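Elasgate Sandwich Orders

Version 4

Lunch orders taken at the Elasgate sandwich counter, one row per item sold. The data was typed up from the paper order pads by Inès Perrin and is shared for anyone who wants a small, slightly untidy table to practise on.

What is in the folder

orders.csv - the main table, one row per item
menu.csv - item codes, names and prices
fillings.csv - which fillings go with which item code
notes.txt - odd remarks copied from the pads, with the row they belong to

The files are plain text, UTF-8, with commas between fields. Prices are in pence. Empty fields are left empty, so please don't read them as zero.

Columns in orders.csv

order_id - number printed on the pad slip. Two pads were in use at once in June, so the same number can turn up twice. Use order_id together with pad.
pad - A or B
time - 24-hour clock, as written by whoever took the order
item - code, see menu.csv
bread - white, brown, seeded or roll
toasted - y, n or empty
extras - free text, separated by semicolons
takeaway - y or n
price - what was charged, after any discount

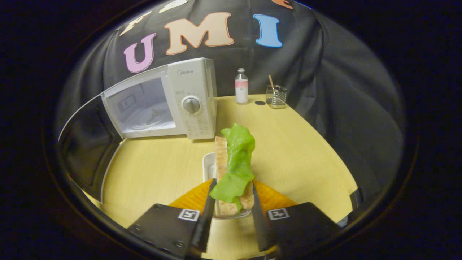 The extras column needs the most work. "Lettuce", "lett", "salad" and "green" were all used on the pads, and only the first two certainly mean the same thing. "Salad" at the Elasgate counter means lettuce, tomato and cucumber, but the Monday staff also used it for lettuce alone. I have left the words as they were written. A suggested mapping is in fillings.csv under the column "maybe", and you can ignore it if you would sooner make your own.

Toasted is empty where the slip had nothing on it. For the first few weeks people only wrote a T when the bread was toasted and left it blank otherwise, so an empty value there very likely means no. Later slips had a box for it.

Known problems

Item code 14 was used for the Steiner roll and then, after the menu changed, for the egg and cress. Check the price to tell them apart.
Some times are clearly wrong (02:10 should be 14:10). They have not been corrected.
Slips from pad B that got wet could be read only in part. These rows have an order_id and a price and not much else.
Staff lunches are included and show a price of 0.

Changes

Version 4 - split fillings out of menu.csv, fixed the line endings
Version 3 - added notes.txt
Version 2 - removed customer names, which had been written on the takeaway slips
Version 1 - first copy, not shared

Loading

Any spreadsheet will open the files. If yours turns the item codes into dates, import the column as text. The Olter script in the tools folder joins the three tables and writes a single file - it is old but still runs.

Use

Free to use and change. Please mention Tilturier, where the files are kept, if you pass them on. Corrections are welcome, with the order_id and pad of the row in question.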